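Why Do We Wear Shoes?

4 min read

Look at your feet. Go on, quick look. Socks? Bare toes? Slippers? Whatever is down there, people have been putting stuff on their feet for a very, very long time. Way before zippers. Way before buttons even.

So why bother?

Feet are tough but not that tough

The skin on the bottom of your foot is the thickest skin you have got. Kids who go barefoot all summer get even thicker skin there. But sharp rocks still hurt. Hot sand, ouch. Snow – no thanks.

So long ago, people started wrapping their feet. Grass, bark, animal skin. Anything that bent and didn't fall apart in a day. Some of the oldest shoes ever found were sandals made of plant bark, all twisted and woven together. Thousands of years old and you can still tell what they are!

Hot place, cold place

Where it's cold you want your whole foot covered up. Fur on the inside, keeps the warm in. That's a boot.

Where it's hot you want air. Toes out. A flat bit underneath and something on top to hold it on. That's a sandal, and the idea has hardly changed at all. A kid in ancient Egypt would know what to do with yours.

Muddy place? People in some countries carved shoes out of wood. Clomp clomp clomp. Noisy but your feet stay out of the mud.

The parts of a shoe

Shoes have there own words. Here are some good ones.

Sole – the bottom. The part that touches the ground.
Footbed – the part your foot sits on.
Upper – everything on top.
Strap – holds your foot in. Some shoes have lots, some have one.
Tread – the bumps and grooves underneath. They grip, so you don't slip.

Try it: turn one of your shoes over and press it in some damp sand or flour (ask first about the flour). See the pattern? Now try a different shoe. Detectives use shoe prints like this for real.

Left and right

Weird fact. For a long time lots of shoes were made the same for both feet. No left, no right. You just put them on and they slowly went the shape of your foot. Must of been pretty sore for the first few weeks! About two hundred years ago shoemakers began making lefts and rights the normal way.

Why do your shoes get too small?

Because you don't stop growing and they never start. Little kids can need a new size every few months. Your feet are also a tiny bit bigger at night than in the morning, from all that standing and walking around. So the afternoon is a good time to try on new shoes.

Slides

The easiest shoe of all. No laces, no buckle, no heel part. One wide strap, foot goes in, done. Great for the pool or the yard. Not great for running – nothing holds your heel, so they fly off. Not great for climbing trees either. Ask anyone with 4 scraped toes.
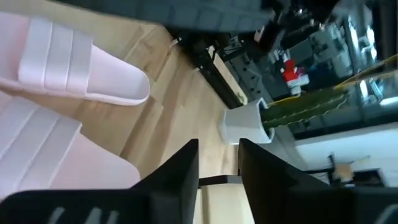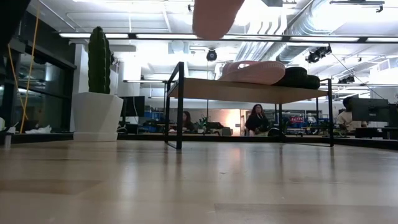
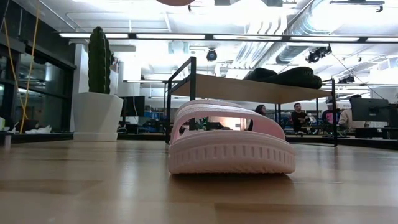 Pink slides. In the last picture look for the grooves on the side of the sole, and the wide strap curving over the top.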